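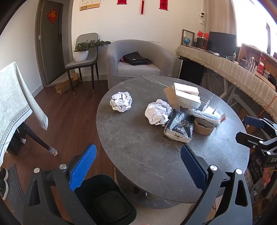
The Stodora build is on its third set of finger pads. The new ones are ridged and blue, and paper balls are still the test piece of choice for the hand-held gripper — cheap and easy to replace. Next is the Vurnex linkage, with over 50 open-and-close cycles planned before any screws get changed.

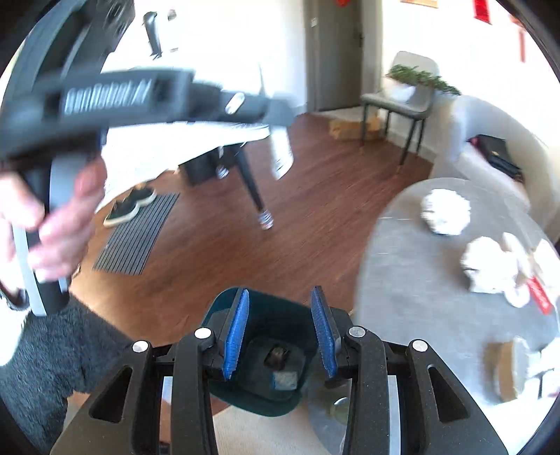 One member wrote in to ask for softer pads, as hard ones slipped on tissue packs in October. A softer set is on order.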